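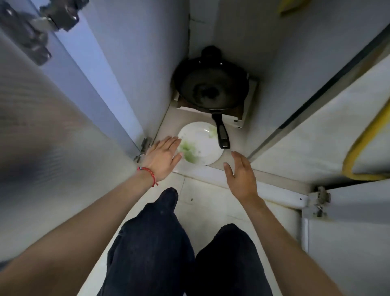
Figure 1. White plate on the floor of the narrow base cabinet, with the black frying pan behind it and the yellow hose along the right door.

Access and Stacking Order in a Narrow Base Cabinet

Ifeanyi Ogbonna and Chiamaka Aliyu
Household Technology Project, Stindurberg
Monday, October 4, 2021

1. Purpose

Base cabinets hold heavy cookware near the floor, and items in the back are reached by lifting out the items in front. The project measured how much of the handling time in one such cabinet depends on the order in which a frying pan, plates and lids are stored. No changes to the cabinet itself were allowed. The work was limited to what a tenant could do in an afternoon with the things already in the kitchen.

The kitchen is in a rented apartment in Nasby. It has an L-shaped run of base cabinets and a tiled floor. The test cabinet is narrow and deep, with two doors, and a yellow flexible hose passes along the inner face of the right door. A piece of flattened cardboard lies on the cabinet floor as a liner. The tenants put it there before we started and it stayed in place for all trials.

2. Constraints found on site

The first visit in April produced a list of limits that the original plan had not covered.

The hose loops down into the space where a second stack of plates would otherwise fit. We treated the whole strip beside it as closed to storage. Nothing was to touch the hose or hang from it, and no clip was added to hold it back.

The doors carry their hinges on the inner faces. The lower hinges are close to the cabinet floor, so a plate brought out at a low angle can strike the metal. Both doors were opened fully before each trial to reduce this.

The pan handle takes up more floor area than expected. With the handle pointing to the front, the pan can be gripped at once, but the handle lies next to the plate and the right hand has to clear it. With the handle pointing to the back, the pan must be lifted by its rim or turned inside the cabinet, and there is little room to turn it.

3. Method

Two arrangements were compared.

Arrangement A: pan at the front, plates behind it, lids upright against the back wall.

Arrangement B: plates at the front, pan behind with the handle toward the opening, lids moved to a shelf above the counter.

A trial started with both doors open and the operator's hands at counter level. The operator took out one plate, carried it to the counter, set it down, returned it to its place and stood up. Time was taken with a stopwatch by the second member of the group. The load never went above 10 items, counting lids. All plates were lifted with two hands, one at each side of the rim, and kept near level until clear of the doors.

One-handed lifts were tried at the start and then excluded. They were faster, but the grip varied too much between the two of us for the times to be compared. The rim of the test plate is shallow and gives the fingers little to hold on one side only.
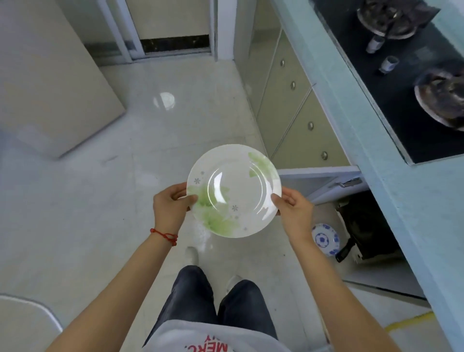 Figure 2. Two-handed rim grip on the test plate, clear of the cabinet.

We planned 88 trials and kept 70, with 35 for each arrangement. The other 18 were dropped for late starts on the stopwatch, for a door that swung partly shut, or for a lid that fell over and had to be reset. A dropped trial was not repeated on the same day, as repeated trials late in a session came out slower in our practice runs.

4. Results

Total handling time over the kept trials was 1,784 seconds. Arrangement A took 1,064 seconds, a mean of 30.4 seconds per trial. Arrangement B took 720 seconds, a mean of 20.6 seconds per trial.

Most of the difference comes from the pan. In A it has to be lifted out and put down somewhere before the plate can be reached, and then the same steps are done in reverse. The tiled floor was the nearest free surface and both of us used it without having agreed to. This added a second bend to each trial. If the pan had been put on the counter instead, the times for A might have been longer.

Contact with a hinge was noted separately and was seen in both arrangements. It happened on the way in more than on the way out - the plate hides the lower hinge from the person holding it. We did not record the side for the first session, so no split by left and right is given.

The cardboard liner moved forward when the pan was dragged instead of lifted. Under A it had to be pushed back several times during a session. Under B the pan stayed where it was, and so did the liner.

5. Working position

Standing position had a larger effect than we had assumed. The first trials were done facing the cabinet squarely with the feet close to it, which leaves no room to bend the knees with both doors open. Stepping back by one floor tile made room for the knees but turned the reach into a long one, and the back took more of the load.

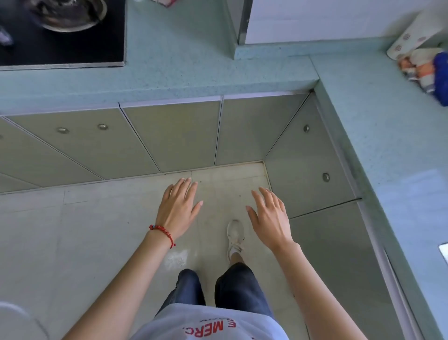 The inside corner is the worst place to work from. The two cabinet runs meet there at a right angle, so the operator cannot step sideways toward the corner, and any turn has to be made toward the open side of the floor. We settled on one foot slightly ahead of the other. This was kept for all timed trials but was not measured, and the distance between the feet was left to the operator.

Ogbonna had the longer reach and needed less bending under both arrangements. The trials were shared evenly between the two of us, so this does not favor A or B.

6. Sources of error

The stopwatch was started by eye. A trial ended when the operator was upright, and we did not always agree on when that was. Practice may also have helped B, which was run second in each session. Mr. Yusuf pointed this out when he read the draft, and the order should have been switched halfway through. The Vider kitchen scale meant for weighing the pan and plates was not available in time, so no weights are reported.

7. Recommendation for this kitchen

Store the plates at the front and the pan behind them, with the handle toward the opening. Keep lids out of the cabinet. Leave the strip by the hose free. Replace the cardboard with a liner cut to the full depth of the cabinet floor so that it cannot slide. The tenants have kept arrangement B. The liner has not been replaced yet.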